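Stop buying grippers off the spec sheet

Payload, stroke, repeatability. Everybody compares those and then everybody is surprised in August when the thing can't pick up a toy block. Been there. We spent 1,390 dollars on the Skollton jaws because the numbers looked better than the Lultari ones, and on paper they still do.

Then we ran 262 picks with each. Same arms, same table, same wooden blocks. The Lultari pair is slower and kind of ugly and it won by a mile - mostly on blocks sitting right up against each other, where fat fingertips just shove the neighbor away.

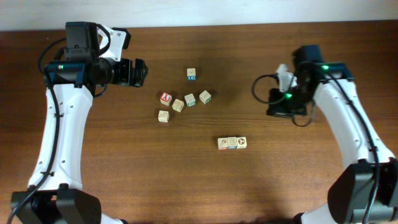
Cable routing too. Not on any spec sheet, ever. A stiff loop at the wrist will tug on a light arm and you'll blame the controler for a week. I did.

So my opinion, for what its worth: borrow before you buy. Spend a Saturday with cheap blocks and a notebook. Write down every miss and what kind of miss. If a vendor won't lend you a pair for that, fine, cross them off. I'd rather have 2,000 boring picks on my own table than a glossy demo video.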